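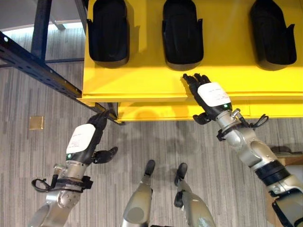 **When is a robot at a shelf considered to be working safely?** When the limits of its task have been written down, tested at the real workplace and signed by a person who has the right to stop it.

# Chapter 3: Rules for Robots at Shelves

This chapter deals with humanoid robots that pick and place light goods. The earlier chapters were about machines behind fences, and for those the fence did much of the work. A walking robot has no fence, so the rules must describe the task itself: where the robot may stand, how far it may reach, and what it may touch.

We will follow the Dilton code, a set of workplace rules written by Eilif Hovland for the warehouse at Moen. The code has 21 clauses. It is short, and students often ask if such a short text can be enough. My own answer is that a long text is seldom read on the floor — and the floor is where it must be used.
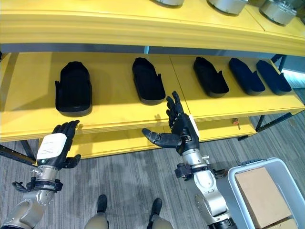

The first group of clauses concerns reach. Before a task is approved, the operator marks the nearest and the farthest point that the hand must come to, and the robot visits both at low speed. If the body must lean to arrive at the farthest point, the standing place is changed and the test is made again. The Gilar site had its own habit of testing the nearest point only, and clause 6 was added for this reason.

The second group concerns the goods. They should lie in a known order, with space between them for the fingers, and each shelf position has a number in the task sheet (at Moen the numbers go up to 518).

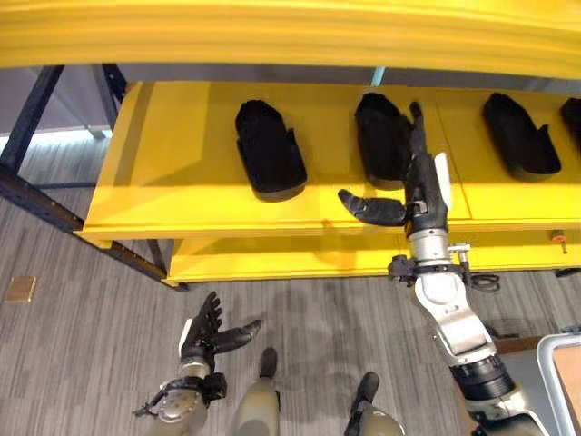

Clause 14 asks that the approach of the hand is judged separately from the grip. A hand may arrive at the correct position and still be a danger to the neighbouring item. The inspector therefore looks at the thumb as well as the fingers: where it stretches out to the side, towards the gap between two of the black shoe-shaped pieces, that gap must be measured with the hand open. The result is entered in the task sheet before any closing of the fingers is allowed.

## 3.1 Words used in this chapter

**Standing place:** the area of floor in which both feet must remain during one task.

**Task sheet:** the signed record of limits for one task at one shelf.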